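Dye notebook, August
Clalevville shed, bench side

Started 6.40 am so the vats would be up to heat before the sun got onto the roof. Second go at the madder series and I am so much happier with this one. Writing it all down while the last pot cools, because last time I left it overnight and then couldn't read my own shorthand.

Ground madder from the Nekow batch, the coarser grind. Soaked it overnight in rainwater with a pinch of chalk, then strained through the old curtain liner and put the pulp back in for a second soak. The first strain always comes off brownish and a bit sad looking, and I used to panic about it. Leave it be! The good colour is in the second one.

Mordant was alum on everything, same as the June lot. Wool skeins got the cream of tartar as well, cotton didn't. The cotton had its tannin bath yesterday (oak gall, the last of the Appiah tin, so put that on the order list) and went in damp. I think going in damp made a real difference. Much less streaking along the fold lines than when I let it dry out first.

Heat. This is where I went wrong before. Held at 60 degrees on the dot for the first three pots, lid on, turning the skeins by hand every so often. The fourth pot crept up while I was on the phone and you can see it in the yarn, it has gone over to brick with a brown edge to it. Still a lovely colour, and I'd happily knit a jumper out of it, but it isn't what the card says it should be.

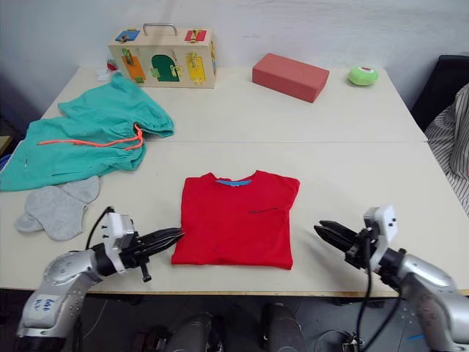

What I'm chasing is a clear, plain red on cotton, and cotton is stubborn. Wool will give you a red if you look at it kindly. Cotton wants to go salmon, or terracotta, or that tired pink you get from a wash gone wrong. I've been keeping a target in my head so I don't talk myself into calling a coral a red, and the folded T-shirt with the blue neck label is the nearest thing to it. It's a commercial red and I know I won't match it with roots out of a bag, but it's handy to have something ordinary to hold the swatches up against. The third dip on cotton is the first one I've had that sits in the same family. Four dips might get there. Worth trying with a bit more chalk too, as the tank water is very soft at the moment after all that rain.

Swatch tags so far run up to 111. I've switched to punched tags cut from milk bottle plastic, which survive the pot. The paper ones with pencil were fine in the mordant but turned to porridge in anything longer than an hour.

Rinse notes: warm, then cool, then a night in the bucket with a splash of vinegar for the wool only. Do NOT put the cotton in the vinegar bucket. Swatch 13 went in by mistake and came out orange. Kept it on the card anyway, it's a good warning and quite a cheerful orange.

The Breretti pot is holding its heat much better with the felt jacket on. The lid still rattles. The little enamel one has a chip on the inside near the handle and I don't want iron getting into the madder, so it's been moved to the walnut shelf where a bit of iron does no harm.

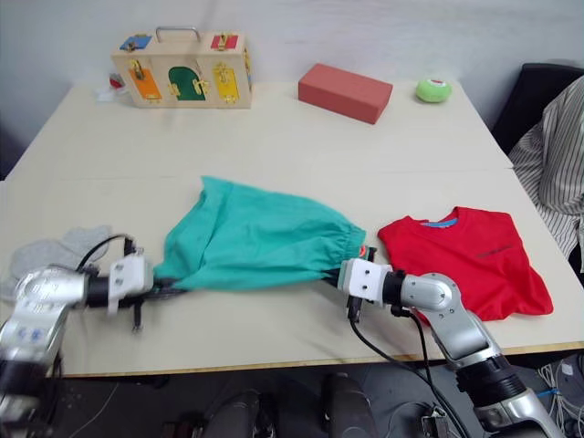 Next up is greens, and I can't wait. The plan is weld first for a strong yellow, then over into the indigo vat in very short dips with plenty of air between. Most of my greens land somewhere around moss, which I like, but I want to push a couple towards the blue side, something like the teal of that garment with the elastic cuff. For that I think the order matters less than the strength of the yellow. A weak weld under three dips of indigo should tip it over. Elastic is a whole problem of its own, by the way. If we ever dye made-up clothes in place of yardage and yarn, the gathered parts will need wetting out for ages and working open under the surface, or the creases will stay pale. Natural dyes won't take on the synthetic in the elastic either. Do a test on a scrap with a bit of elastic sewn in before anybody gets excited, me included.

To do before the next session:
Oak gall, alum, more chalk
Check the indigo vat, it smelled right this morning but the flower was thin
Cut window strips for the light test, half covered, half out
Write up the June card properly and stick the yarn ends down
New gloves, the left one has a hole at the thumb and so I have one very pink thumb

Last pot is down to hand warm now. Off to rinse.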